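Trucos para la mesa de paquetería cuando te ponen un robot al lado

En Grasemska llevamos desde mayo con un robot de dos manos en el puesto de pesaje y escaneo. Lo vendieron como el fin de las prisas. Yo sigo teniendo prisas, solo que ahora son otras, y de ellas salen estos consejos. Valen para cualquier taller o almacén pequeño donde alguien haya firmado ya el contrato sin preguntar en la mesa.

Primero, los cables y las telas. Con personas, una bayeta olvidada es una bayeta olvidada. Con un brazo que repite el mismo gesto toda la mañana, acaba enganchada en algún sitio. Repasa la zona antes de arrancar y otra vez después de comer. Los trapos van a un gancho en la pared, lejos del recorrido. Y si tienes que apartar algo que toca un dedo o una manguera, para la máquina entera; la pausa del programa no cuenta como parada, por mucho que el comercial de Findimance la use así en las demostraciones.

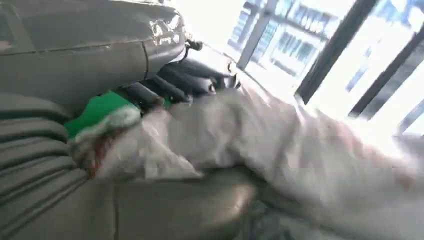 Tela clara arrugada y un trozo verde junto al dedo de la pinza y los tubos negros.

Limpia las manos en seco, con brocha de cerdas blandas. Nada de aerosoles en las juntas. Jozef De Smet, del turno de tarde, usa una brocha de repostería y le va mejor que el kit de limpieza que nos facturaron aparte.

Segundo, las bolsas. El cartón se deja coger; el plástico blando, bastante menos. Apunté los atascos durante una semana: 249 bolsas con la etiqueta doblada de 394 incidencias. O sea, que el problema gordo era el de siempre, y antes lo resolvía cualquiera con la palma de la mano. Ahora lo resolvemos igual, pero un paso antes y sin que figure en ninguna parte. Alisa la etiqueta al descargar y saca el aire de la bolsa sin apretar el contenido.

Tercero, la báscula. Ponla a cero al empezar el turno, después de cada limpieza y siempre que alguien haya movido la mesa. Pasa la mano por debajo del plato por si hay cinta o polvo.

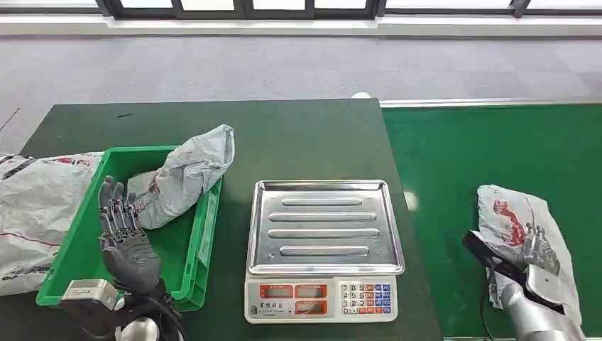
El ritmo lo marca ahora el robot, y eso cambia el trabajo más que cualquier otra cosa. Antes, si venía un paquete raro, una lo dejaba a un lado, seguía con los fáciles y volvía. Hyun-seo Um propuso recuperar esa costumbre con un cajón de dudas, y es lo mejor que hemos hecho. Si usas cajas de plástico como la verde que tenemos junto a la báscula, vigila que las bolsas no asomen por encima del borde, porque lo que sobresale se engancha o se cae. Acuerda también quién vacía el cajón y a qué hora - si no, lo vacía siempre la misma persona.

El lector de códigos merece su propio apartado. Límpiale el cristal con un paño de gafas y ten otro cargado a mano. Cuando falla, el robot insiste con una paciencia que a mí me pone nerviosa, y los paquetes se quedan esperando. Nosotros hemos puesto el límite en 3 intentos; luego, al cajón.

Cuarto, la luz. El sol de la mañana da de lleno en los puestos pegados a los ventanales, y a las cámaras les sienta tan mal como a los ojos. Un estor claro arregla bastante. 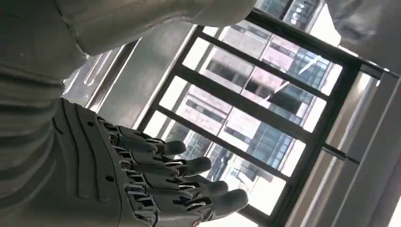

Antes de comprarlo, pega con cinta un papel blanco fino durante un par de días y compara los fallos de lectura por la mañana y por la tarde. Si no cambia nada, te ahorras el estor. En Flosance quisieron vendernos un filtro especial y les pedí lo mismo, una prueba de dos días. Sigo esperando la respuesta.

Último consejo, y va para quien coordina: apunta los minutos que tu gente dedica a ayudar a la máquina. Alisar, recolocar, reiniciar, recoger del suelo. En el informe del viernes solo salen los paquetes que pasa el robot. Puede que las cuentas salgan igualmente, no digo que no, pero quiero verlas con esos minutos dentro. Nosotros usamos una libreta colgada de la mesa con una cuerda. El bolígrafo, atado también.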